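Raltard opens two-arm simulator kit to small shops

Raltard has put its tabletop simulation kit on general sale after a trial that began in March. The package, named Cekell, lets users set up and test pick-and-place jobs on screen before any hardware is bought. It costs $859 per seat, with updates included for the first year.

The kit ships with 14 ready-made table tasks – sorting, stacking, moving small items between containers – and a library of 412 objects. Users can swap in their own parts from common 3D file formats. Each task can be run with one arm or two.

Seixas, a packaging supplier in Midelcombe, took part in the trial and has since ordered three seats. The company said setup took most of a morning and that the manual was thin on how to adjust grip force.

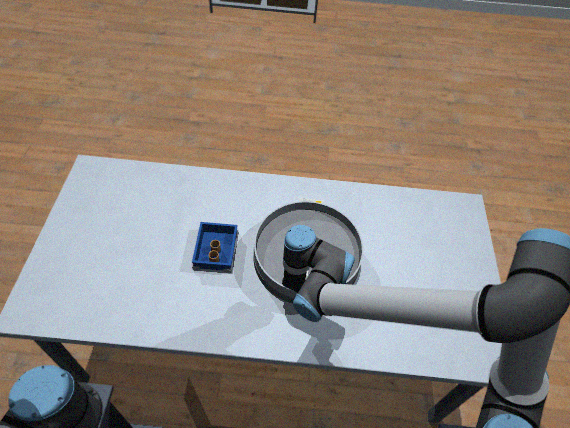 Raltard said a longer manual will be posted in July, along with a fix for slow loading on older laptops. A version for classrooms is planned, but the price has not been set. Current trial users can keep their saved tasks when they move to the paid version.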